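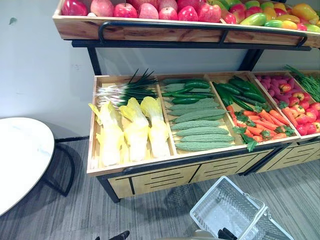
When Chia-jung Tsang was little, her grandmother used to send her down to the corner for bitter melon and then send her right back if she came home with the wrong ones. "She wanted the bumps fat and the color light," she told me, laughing, over a pot of tea one Thursday afternoon. "I got it wrong for a whole summer. So I suppose I've been studying vegetables ever since!"

She now looks after the play market at Zeltstead, a pretend grocery for children that opened in December and has already grown from one shelf to a proper little shop. The stock is all artificial, and she is wonderfully particular about it. She wanted apples and peppers, of course, but she also wanted the things she grew up carrying home: napa cabbage, green onions with the roots still showing, cucumbers, mangoes that go from green to red.

"A lot of toy food sets give you a hamburger, a banana and a slice of pizza," she said. "That's fine, my own kids loved those. But I wanted a child to walk up and say, oh, my auntie cooks that."

The display rack took longer to settle on than the food did. She had looked at plain bins and at baskets, and for a while she was ready to give up and use a bookcase. What won her over was a wooden one with two tiers and black metal supports, its lower tray tilted forward and split into compartments. The whole thing, with the first load of produce, came to 2,592 dollars, out of a budget of 3,000, and she can still tell you where the rest went (paper bags, mostly, and a bell for the counter).

I asked whether the children keep it tidy. She put down her cup and thought about that for quite some time.

"They have their own idea of tidy," she said. "One boy puts everything away by color. Then the next group comes in and it all gets sold in ten minutes, and I find a cabbage in the coat closet."

At closing she puts the stock back herself, cabbages in with the green onions and the bitter melons next door with the cucumbers. It takes her 16 minutes if she doesn't stop to chat, and she nearly always stops to chat. Next on her list is eggplant, the long thin kind, as soon as she finds one she likes.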